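The Arm in Bay 6

Cukerura, the shared workshop off Ircombe Road, closes at ten. Lawal Bashir usually gets thrown out at ten past.

He's building a table-clearing setup. Kitchen stuff, mostly - shakers, fruit, sticks, a soap bottle. Bench time is rationed, so most of the build lives in simulation first. Arm, marble top, brick walls, the lot. He calls the project Remon and won't say why.

Thin things are the headache. "An apple is easy, you just close on it," he says. "A rod lying flat, you've got almost nothing to grab." Come in too high and the fingers shut on air. Too low and they hit the table. Near a wall it's worse, less room to turn the wrist.

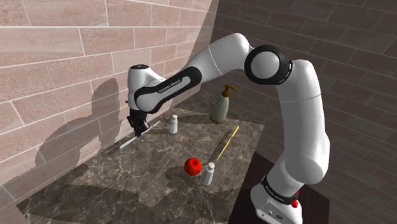 Why practice in simulation before using the real bench?
A crash costs nothing there. The arm can hit the table all evening and be reset in seconds, and the same grasp can be tried from many angles before any hardware is at risk.

Bashir ran 795 tries at the rod task in one weekend, on a second-hand desktop that cost him $240. First batch was awful. He changed the approach angle, slowed the last stretch, and got 73 clean lifts in a row before teh next miss. Then broke it again fiddling with friction.

Next is the real table, which Edet, the workshop's metal group, is welding now. Legs done, top not. He wants it standing by August. Theres a wiring job to do before that, plus an emergency stop he keeps putting off.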